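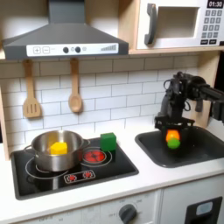 Bowling, according to downstairs. Then a correction by text an hour later: bowling, but the pins are also being dropped from a height. The building manager forwarded both to me with a smiley face, which I have chosen to read as legal in nature.

How do I quiet down a kid's room on an old wood floor without moving out?
Posted by secondfloorfront, September 23, 2021

We rent the second floor of a three-story house in Stomstead. The floors are the original boards, which was in the listing as "character." The ceiling below us is plaster on lath, also character. Between the two there seems to be air and a few dead wasps.

The playroom is right above the bedroom of the person below, who works nights and sleeps until 3 in the afternoon. I don't think they're being unreasonable. I'd be losing my mind. But I have a four-year-old, and a four-year-old is awake and wearing heels (hard-soled dress shoes, her choice, I've lost that fight) from six in the morning.

What we've tried: a thin cotton rug, which slides. Felt dots on the chair legs, which come off and turn up in the dryer. Asking her to walk like a cat, which worked until she remembered that cats jump off things.

The lease says 80 percent of the floor has to be covered, and I admit we're nowhere near. I have a budget of $155 and a landlord who says no glue, no nails, no staples. The main offenders are running, dropped wooden blocks, and the play kitchen, which stands on the bare boards and sends every slam straight down. I saw an acoustic underlay from a company called Surusden that wanted $600 for a room this size, and I laughed out loud, quietly, for the neighbor's sake.

Is there anything cheap that works? And is it worth doing just part of the room?
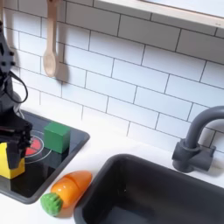 Replies (3)

rugburn_again
You have two different noises and people always lump them together. Voices and TV go through the air. Footsteps and blocks hit the floor and the whole floor turns into a drum. Foam panels on the walls and heavy curtains do next to nothing for the second kind, so don't let anyone sell you those.

For the drum you want something soft and thick at the point where the thing lands. In order of what I'd spend money on:

Rug pad first. Get the dense felt kind, or felt with a rubber backing, at least 3/8 of an inch. The open waffle stuff only keeps a rug from sliding. It has the cushioning of a potato chip bag. Check that the backing is safe for your floor finish, since some cheap rubber will stain it and then you'll have a new pen pal in your landlord.

Rug second, and ugly is fine. Wool or a deep pile if you can find one used. Hayes Flooring out by the county road sells off remnants at the end of the month and will bind the edges for a fee. I skipped the binding and used carpet tape on the edges. It looks exactly like someone skipped the binding.

Then the kitchen. Empty it, get another adult, and lift it onto the rug. If it has to stay on bare floor, put a piece of dense rubber mat under each point that touches. Pull it away from the wall a little too, because a toy oven door slamming against a shared wall travels nicely. Check that it still can't tip. If it was anchored to the wall for safety, leave it anchored and do the rubber part only. Small stick-on bumpers inside the doors take the crack out of the slam. A sheet of them is a few bucks.

Yes, part of the room is worth doing. Do the part where she drops things and the path she runs. Nobody sprints in the corner behind the bookcase.

I did all of this in a room slightly bigger than my car and went from a note a week to one note at Christmas, and that one had a cookie with it. You can still hear running. It went from a bang to a thud, and you should tell your neighbor to expect a thud.

Stomstead_Landlady
Your lease says 80 percent. Cover 80 percent. I have tenants who will write me four pages about a drip and can't read one line about rugs.

quietish
Agree with most of the first reply, but I'd try the free thing before spending: move the playroom. We swapped ours with our own bedroom, so the kid is now over the downstairs kitchen and we are over the bedroom, being middle-aged and motionless. It took one afternoon and an argument about a dresser.

Also, ask your neighbor which hours matter most. Ours only cared about the morning. We do blocks and dress-up after lunch and crayons, stickers and Play-Doh before. It holds up maybe two days out of three.

I bought the interlocking foam tiles from Jorkura, 23 of them when I needed 24. They're good for blocks and bad for chairs, and my son peeled the edges off every one in a single sitting. They now live under the washing machine, where they do nothing for the spin cycle.

For the shoes, glue felt on the soles. It's her property, so the lease doesn't cover it.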